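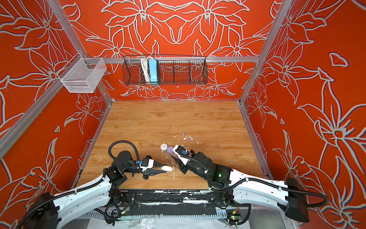

제4장 벽에 걸고, 바닥을 비우고

4.1 걸어 두는 수납부터 시작하는 까닭

앞 장까지는 서랍 얘기만 실컷 했죠. 칸막이를 어떻게 자르느냐, 양말을 세우느냐 눕히느냐, 그 얘기로 한 장을 다 썼으니 저도 참 어지간합니다. 이제 서랍을 닫고 벽을 볼 차례예요. 저는 이 장을 쓰려고 몇 달을 기다렸어요. 수납 수업을 하면서 제일 신나는 날이 늘 벽에 뭘 거는 날이었거든요!

작은 공간일수록 바닥이 먼저 찹니다. 손에 든 걸 내려놓기가 제일 쉬운 데가 바닥이나 상판이니까 당연한 일이에요. 그런데 한 번 내려놓은 물건은 그 자리에서 뿌리를 내립니다. 멀티탭이 그렇고, 충전선이 그렇고, 이름도 잘 모르겠는 어댑터들이 그렇습니다. 여러분 책상 밑을 지금 한번 들여다보세요. (저는 방금 들여다보고 왔는데, 발등에 선이 걸렸습니다.)

장 첫머리 사진에서 제가 먼저 봐 달라고 하고 싶은 건 뒷벽의 가로 레일과 거기 걸린 검은 철망 바구니예요. 길쭉하고, 속이 칸으로 나뉘어 있고, 왼쪽 끝 근처에 하늘색 멀티탭과 둘둘 감은 흰 선이 나란히 서 있습니다. 눕혀 놓지 않고 세웠다는 점을 기억해 두세요. 4.3절에서 이 얘기를 길게 할 겁니다. 왼쪽 벽 쪽 레일에는 더 작은 흰 철망 바구니도 걸려 있는데 이쪽은 비어 있고요. 저는 이 빈 바구니가 참 좋습니다. 이유는 4.4절에 적었어요.

이 장에서 쓰는 말 몇 가지

레일: 벽이나 기둥 사이를 가로지르는 막대. 재질은 금속이든 나무든 상관없지만, 이 책에서는 바구니 무게를 실제로 받는 것만 레일이라고 부르겠습니다.

걸이 바구니: 레일에 매달아 쓰는 바구니 전부. 철망, 천, 플라스틱을 가리지 않습니다.

깊이: 바구니 윗선에서 밑바닥까지의 거리. 가게 상품표에는 이걸 높이라고 적어 둔 곳도 있으니 살 때 꼭 확인하세요. 저는 이걸 착각해서 쓸모없이 얕은 걸 세트로 산 적이 있습니다.

빈칸: 일부러 비워 둔 자리. 아직 못 채운 자리와는 구별해서 쓸게요.

4.2 레일은 어디에 둘까

수강생들이 제일 많이 묻는 게 높이입니다. 눈높이요, 하고 대답하면 깔끔하겠지만 저는 그렇게 안 가르쳐요. 바구니에 뭘 넣을지에 따라 다르니까요. 자주 꺼내는 가위나 테이프라면 팔꿈치에서 어깨 사이가 편하고, 전선처럼 가끔 만지는 물건은 훨씬 낮아도 됩니다. 사진의 레일은 나뭇결 바닥 바로 위쪽을 지나가죠. 멀티탭은 콘센트 가까이, 낮은 데 있는 편이 선이 짧아져서 저도 집에서는 비슷하게 합니다.

낮게 걸 때는 바구니 밑으로 걸레가 들어갈 틈을 남겨 주세요. 제가 예전에 살던 집에서는 바구니를 바닥에 딱 붙여 걸었다가 그 밑에 먼지가 솜이불처럼 쌓였습니다. 그 뒤로는 손바닥을 세워서 들어가는지 꼭 확인해요.

벽에 무늬가 있으면 거는 물건의 색도 잠깐 고민해 볼 만합니다. 주황빛 도는 붉은 바탕에 커다란 백합과 잎이 가득한 벽이라면 벽 혼자서도 할 말이 많은 셈이에요. 그런 벽 앞에 알록달록한 통을 줄줄이 걸면 눈이 쉴 데가 없습니다. 검은 철망은 선만 남고 뒤의 꽃이 비쳐 보이니까 저라면 그쪽을 고르겠어요. 같이 교재를 검토한 다야나 발데라마는 생각이 달라서, 화려한 벽에는 하얀 바구니가 최고라고 원고 여백에 크게 써 놨더군요. 둘 다 맞는 걸로 합시다. 취향 문제로 시험을 보지는 않을 거니까요.

레일을 달기 전에 해 둘 일

벽을 두드려 보고 속이 빈 데와 단단한 데를 연필로 표시합니다.
걸 물건을 전부 바구니에 담아 주방 저울에 올려 봅니다.
종이를 바구니 크기로 잘라 벽에 붙이고 하루 지내 봅니다.
문이나 서랍이 열리는 길에 걸리지 않는지 봅니다.

종이를 붙여 놓고 하루 지내 보라는 말은 다들 건너뛰는데, 제발 해 보세요. 구멍은 한 번 뚫으면 끝입니다. 예전에 두샨 호지치의 작업실을 정리하러 갔을 때도 이 단계에서 자리를 3번 옮겼어요. 처음 정한 자리가 마음에는 쏙 들었는데, 창문 손잡이가 거기까지 돌아오더라고요.

4.3 전선과 멀티탭 세우기

자, 세우기입니다! 2장에서 수건을 세웠고 3장에서 양말을 세웠으니 이쯤 되면 제가 뭐든 세운다고 생각하시겠죠. 맞습니다. 다만 전선은 그냥 세우면 풀어지니까 먼저 감아야 해요.

감는 법은 단순합니다. 플러그 쪽을 손바닥에 대고 느슨하게 감기 시작하세요. 팔꿈치에 걸고 팽팽하게 감는 분들이 있는데 그러면 선이 꼬이고 속이 상합니다. 원이 바구니 깊이보다 조금 크게 나오면 윗부분이 살짝 올라와서 집기 좋아요. 다 감으면 찍찍이 끈으로 한 번만 묶습니다. 고무줄은 여름에 녹아 붙으니 쓰지 마시고요.

멀티탭은 감은 선 옆에, 그물에 기대어 세웁니다. 칸이 나뉜 바구니라면 한 칸에 한 종류씩이 기본인데, 멀티탭과 짝이 되는 선은 붙여 둬도 괜찮습니다. 같이 쓰는 것은 같이 산다, 1장에서 말한 그 원칙이에요. 반대로 언젠가 쓸지도 모르는 선들은 절대 이 칸에 넣지 마세요. 그런 선은 따로 봉투에 모아 날짜를 적어 둡니다.

한 가지 당부할게요. 여기서 말하는 건 보관할 때 얘기입니다. 멀티탭에 전기가 흐르는 동안에는 선을 둘둘 감아 두지 마세요. 감긴 채로 쓰면 열이 모입니다. 이건 정리 솜씨와 상관없는 안전 문제라서 수업에서도 제가 유일하게 정색하는 대목이에요.

바구니는 비싼 걸 살 필요가 없습니다. 제가 연습용으로 쓰는 건 트리르켈이라는 동네 가게에서 산 철망 바구니인데 몇 년째 멀쩡해요. 고를 때는 용접한 자리를 손끝으로 훑어 보세요. 까슬까슬하면 전선 껍질이 긁힙니다.

4.4 빈 바구니 하나

바구니를 걸면 채우고 싶어집니다. 저도 그래요. 빈 바구니를 보면 뭔가 덜 끝낸 것 같아서 자꾸 손이 가죠. 그래도 하나는 비워 두시길 권합니다. 갈 데를 못 정한 물건이 잠깐 들어갔다가 저녁에 제자리로 돌아가는 곳이에요. 저는 이걸 정거장이라고 부릅니다.

정거장은 작아야 합니다. 크면 창고가 돼요. 그리고 안이 들여다보여야 합니다. 뚜껑 달린 예쁜 상자를 정거장으로 썼던 수강생 한 분은 나중에 그 속에서 100일도 더 지난 도서관 책을 찾았다고 했어요. 연체 문자가 그렇게 왔는데도요.

4.5 바닥의 조각들

이제 눈을 아래로 내려 봅시다. 나뭇결 바닥에는 동글납작한 흰 물건과 연보라색 공이 맞닿아 있고, 흰 부스러기가 그 둘레에 흩어져 있어요. 조금 안쪽에는 연보라색과 흰색 조각들이 또 모여 있는데, 껍데기나 플라스틱 조각처럼 휘어진 것도 섞여 있습니다. 아래쪽 가운데에는 투명한 비닐이 구겨져 있고요.

벽은 정돈이 됐는데 바닥은 이렇다, 이런 상태를 저는 수업에서 아주 좋아합니다. 어디부터 손댈지 토론하기 딱 좋거든요. 수강생 대부분은 공부터 집겠다고 해요. 크고 눈에 띄니까요. 제 순서는 조금 다릅니다.

먼저 비닐을 치웁니다. 구겨진 비닐은 부피만 크고, 그 밑에 잔조각이 숨기 쉬워요.
다음으로 둥글고 굴러다닐 만한 것을 통에 담습니다. 조각을 쓸다가 공을 건드리면 부스러기가 사방으로 밀려나요.
그다음 큰 조각을 손으로 줍습니다. 깨진 단면이 있을지 모르니 장갑을 끼세요.
마지막으로 잔부스러기를 안쪽에서 앞쪽으로 쓸어 냅니다.

빗자루는 솔이 짧고 빽빽한 게 좋습니다. 긴 솔은 튕겨요. 밝은 나뭇결 바닥에서는 흰 부스러기가 잘 안 보이니까 손전등을 바닥에 눕혀서 비춰 보세요. 그림자가 길게 생겨서 안 보이던 것까지 다 드러납니다. 처음 해 보면 좀 충격받을 거예요.

조각을 버릴지 말지는 다 모은 다음에 정하세요. 쓸면서 하나씩 들여다보고 있으면 해가 집니다. 짝이 맞는 조각이 있을 것 같으면 투명한 봉투에 따로 담아 정거장 바구니에 넣어 두고, 저녁에 한꺼번에 판단하면 됩니다.

읽기 전에 해 볼 것

집이나 학교에서 벽에 비해 바닥이 유난히 바쁜 자리를 하나 고르세요. 책상 한 칸이어도 좋고 현관 구석이어도 좋습니다. 고른 자리의 바닥에 있는 물건을 종이에 적고, 옆에다 걸 수 있는 것, 통에 담을 것, 버릴 것으로 표시해 보세요. 2명이 짝을 지어 목록을 바꿔 읽으면 더 재미있습니다. 내 눈에는 걸 수 없는 물건인데 짝은 벌써 고리를 그려 놓았을지도 몰라요.

목록은 버리지 말고 공책에 끼워 두세요. 다음 절에서 레일 길이를 계산할 때 그대로 씁니다. 줄자와 연필도 챙겨 두시고요.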